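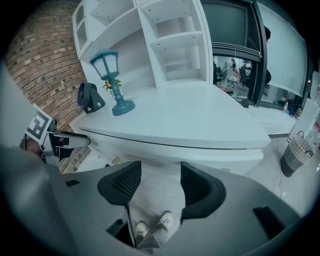
4.2 Evaluation of the Bovasus hand-held kit

The second product considered in this review is the Bovasus kit, supplied by Nenel as a pair of hand-held grippers with a software license. It is sold to laboratories that wish to record manipulation tasks without operating a full robot arm. The operator holds the grippers and performs the task directly, and the recordings are later used to train a policy for a two-armed platform. Our interest was in whether the kit can be put to use by staff with little training, and whether the recordings it yields are complete enough to justify the license fee.

Figure 3. A counter-top work area as viewed from a hand-held gripper, with the two black fingers in the foreground and a second gripper bearing a square black-and-white marker at left. A table lamp and a small clip-on fan stand on the counter.

The trial was carried out in August by 5 operators at the Gundport site. Each operator received the printed guide supplied with the kit and a short briefing from the second author (Serrano). No further help was given unless a recording session could not be started. Tasks were limited to picking up, moving and setting down household objects on flat surfaces, in line with the protocol used for the Vasiliauskas kit in Section 4.1.

A total of 1,337 recordings were submitted to the processing software. Of these, 17 were rejected, in most cases for a loss of tracking when one gripper passed in front of the other. The software reports such failures only after upload. Operators therefore had no means of repeating a failed attempt while the objects were still in place, and we regard this as the main weakness of the product in its present form.

The wide field of view was rated favorably. It keeps the fingers and a large part of the surroundings in view at the same time, as in Figure 3, and operators did not need to adjust their posture to keep an object visible. The same lens bends straight edges strongly, however, and the calibration step described in the guide must be completed with care. Two operators omitted it on their first attempt – the software accepted their files without a warning.

Comfort was acceptable over short sessions. Dzene, who supervised the trial, recorded complaints of wrist strain in the late afternoon, mainly during tasks that required both grippers to be held above the work surface. Nenel offers a support strap as a separate item, but it was not included in the package under review and was not tested.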